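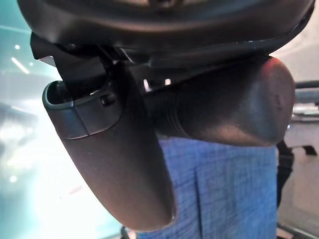
Streaks and white haze on blue-green glass, visible only in bright light

Home improvement > Glass and windows > Cleaning

Posted by Carol Blackburn, Sep 3, 2022

I have a large pane of blue-green tinted glass next to a work surface. In even light it looks clean. When direct light hits it at a low angle, there is a pale haze over the lower half and several long diagonal streaks. The streaks follow the direction I wipe, so I assume I am putting them there.

What I have tried:

Ammonia-type spray cleaner with paper towels. Haze reduced, streaks worse.
White vinegar and tap water, equal parts, with a cotton cloth. No change.
Plain tap water and a squeegee. Better in the middle, bad at both sides.

Tap water here is hard. The glass is tinted through, with no film on it that I can find, and the haze is on the room side. I can feel a slight drag with a dry fingertip. The previous owner left a half-used bottle of Visetti glass polish under the sink, so there may be old product on the surface. I would like to remove whatever is there without scratching the glass.

3 replies

Martti Eskola
Drag under a dry finger usually means residue. Etched glass feels rough or feels normal, and it does not improve with any cleaner. Test a small area first, near a corner.

Put a few drops of isopropyl alcohol on a clean microfiber cloth and rub a patch the size of your palm. If the patch is clear when dry, you have polish or surfactant left on the glass. If the haze looks gone while wet and comes back as the alcohol evaporates, suspect mineral scale.

For residue: wash with distilled water and a very small amount of dish soap, one or two drops in a bucket. More soap than that leaves its own film. Rinse with distilled water, then squeegee from the top, overlapping each pass and wiping the blade every time. Dry the edges with a second cloth that has not touched the soap.

For scale: use the vinegar undiluted and keep the area wet for 8 minutes before wiping. Your equal-parts mix was probably wiped off too soon. Keep it away from natural stone and bare metal trim. Rinse well.

Your sides are bad because the blade lifts there. Either the rubber is nicked or you are turning it too late. Replace the rubber first - it is cheap and takes a minute.

Do not use fabric softener on the cloths. It transfers to the glass and looks exactly like what you describe.

prornummont_glazing
Newspaper. Works every time.

Birkett
Agree with the alcohol test. One addition: wash the glass when no direct light is on it, then inspect it with a flashlight held nearly flat to the surface. Warm glass dries the solution before the blade gets there. Also check the other side before you spend a whole afternoon on this one. I did mine twice last December and the mark was on the outside.

Carol Blackburn
Alcohol patch dried clear, so residue. New rubber is on order. The cloths had been through the wash with softener. I will do the full pane with distilled water when the blade arrives.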